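Stop Lubing Switches Before You Have Measured Them
Despina Pavlović
July 2019

The standard advice given to a new owner of a custom keyboard is to open every switch, apply grease to the rails and the spring, close it again, and repeat until the board is full. I have done this on seven boards. I no longer think it should be the default, and I want to set out why, with the caveat that my test methods are those of a person with a kitchen scale and a decent microphone.

The claim made for lubrication is that it lowers friction between the stem and the housing. The claim is correct. What gets lost is that friction in a switch comes from several sources, and grease treats only one of them. If the mold that made the housing is worn, the rails will have raised edges, and a thin coat of grease over a raised edge is still a raised edge. If the spring is bent, the stem will lean to one side under load, and lubricant will make it lean more quietly. Owners hear the quieter switch and report that it is smoother. Sound and friction are separate properties and they should be judged separately.

The Windstead linear is a useful case. It ships dry, it has a scratchy reputation, and most build guides tell you to lube it without trying it first. I bought a bag from an early batch and a bag from a later one. In the early batch, the scratch was in the upper third of the travel and was still there after grease. In the later batch there was very little scratch to remove. In neither bag did the work change the switch enough for me to pick it out reliably with earplugs in. Swapping the spring for one of a different weight did, every time.

My second objection is consistency. Factory switches vary, and everyone complains about it. Hand-lubed switches also vary, and the variation comes from the person holding the brush. The first row gets too much. The middle rows are good. By the last row the builder is tired and the coats are thin, or the leaf has been touched by accident and the contact starts to chatter a week later. I have had 13 switches chatter across those seven boards. All of them were switches I had opened. I have yet to see it in the ones I left alone, though I accept that I have left fewer of them alone.

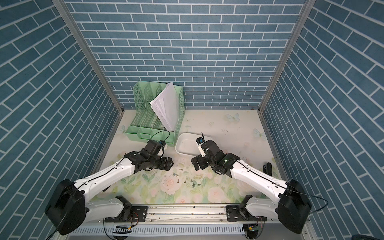

A common answer is that skill solves this, and that a careful builder can hold the amount steady. I agree that some can. The Meredith group buy offered a lubing service, and the set I tried from it was better than anything I have done myself. But the service added a cost per switch that came close to the price of the switch, and at that point the buyer should be looking at a better switch. A tighter housing is made once, in a mold, and every unit benefits. Grease is applied one unit at a time and ages from the day it goes on.

Aging deserves more attention than it gets. Reviews of lubed boards are written in the first month. I keep a log, and the oldest board in it has now passed 3000 hours of typing. Its heavily used keys feel different from its lightly used keys, and the gap is wider than on an unlubed board with similar hours. The plausible reason is that the grease has been pushed to the ends of the rails on the busy keys and has stayed where it was on the quiet ones. Dry plastic also changes with use, but it changes toward smooth. The E key on my dry board is the best key on it.

There are places where I would still use lubricant. Stabilizers need it. The wire under a space bar rattles against its clips, the fault is large enough to hear across a room, and a small amount of thick grease fixes it in a few minutes. Springs that ping can be treated in a bag with a few drops of oil, which is fast and does not involve a brush near a contact leaf. Neither job requires a free weekend.

Tactile switches are the hardest case to defend. The Priteck tactile has a rounded bump that depends on friction between the stem legs and the leaf. Grease on the legs reduces the bump. Guides therefore tell you to lube everything except the legs, and in practice the grease migrates there anyway. People then post that the switch has lost its character and ask which other one to buy. They had the switch they wanted when it came out of the bag.

I would propose a plain procedure. Take 30 switches from the batch, unopened. Press each one slowly, off center, near your ear and then again with the sound blocked. Sort them into those you would accept and those you would not. If nearly all are acceptable, build the board as it is and type on it for a month. If the rejects share one fault, deal with that fault: new springs for ping or lean, film for a loose top housing. Only if what remains is an even, dry drag through the whole travel is rail lubricant the right tool. In my bags, that has described fewer batches than the guides would suggest.

The manufacturers have some responsibility here too. Gemov now sells a switch described as "ready to lube," meaning that it arrives dry and the buyer is expected to finish it. I cannot think of another small part sold this way at this price. If a switch needs an hour of handwork per tray before it performs to its description, then the description is of a different product. Buyers have accepted this for so long that a dry, rough switch is treated as a blank canvas and reviewed on the basis of what it becomes afterward.

Reviewers could help by publishing stock impressions first, at full length, and lubed impressions second, with the lubricant and the amount named. At present it is often impossible to tell which state is being discussed. Two of the reviews I read before buying the Windsteads turned out, in the comments, to be of lubed and filmed switches with aftermarket springs. The only original parts left were the stem, the leaf and the two halves of the housing, and the praise was mostly for the spring.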